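Two-arm sim for our club challenge: how do I get the wrist camera useful?

ronell_robotics_mom
Posted 13 April 2022

Hi all! I help out with the robotics club at our middle school, and this year we entered the simulation part of the Harkusum challenge. I love it so far. The kids get two arms in a virtual room, each with a gripper, and they write the code that moves them. Our team is Nirotska (they made up the word and won't tell me what it means).

The trouble is the views. We get one from low on the arm and one from the gripper, and in the first one our own arm takes up a huge part of the picture while the second arm's gripper is tiny. 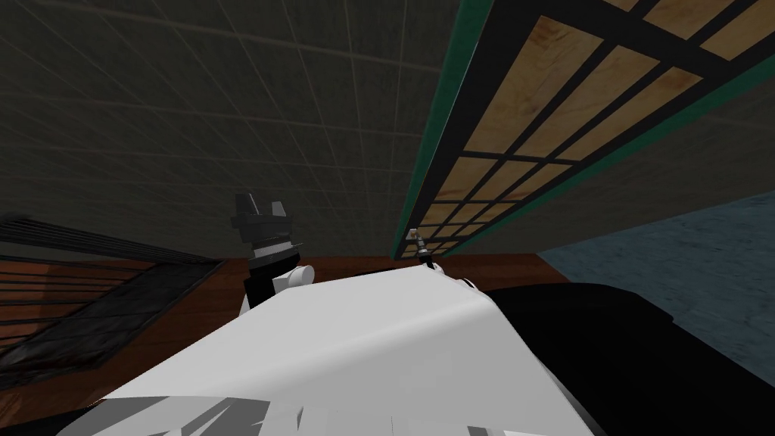 Do both arms have to run from the same program? They don't, and in our setup each one has its own script, with a shared clock that keeps them in step. The kids figured that out in October and were so proud!

So what I'm asking is how they should use the two views together. Right now they try to do everything from one, and their best run scored 341 out of a possible 393. The points they lose are nearly all in the last bit before the fingers close. Any ideas welcome, we have 4 practice sessions left.

sugiyama_lab_nights
341 is a great score for a first year, tell them that from me! We ran the same challenge with our after-school class and the thing that helped most was splitting the job. Use the arm view only to check that the two arms are clear of each other. Then stop, switch to the gripper view, and do the rest slowly from there with the fingers wide open.

We had ours write down what was between the fingers before every move. With something like the view below, you'd write that the brown oval is past the gap and a little left of center, then make one small correction and look again.

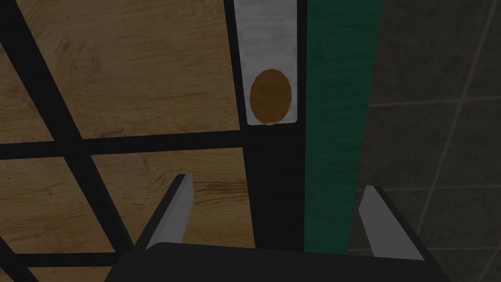
Small corrections always worked better for our group, although one pair insisted on big ones and still got a decent score, so I wouldn't make it a rule. Also turn the speed down for that last part. We went to a 3 on the slider and left it there.

The original poster came back to say that the team had been correcting up to five joints at once, and asked whether moving only the wrist would be enough. It mostly is for the left and right part, but you'll still need the elbow and shoulder to go forward, or the gripper just swings in an arc. Let them try it and watch the arc once, it's a fun thing to see and they'll remember it.

gearbox_pancake
check your units!! ours was in degrees and the sample code was in radians, lost two whole meetings to that. otherwise what the person above said. good luck Nirotska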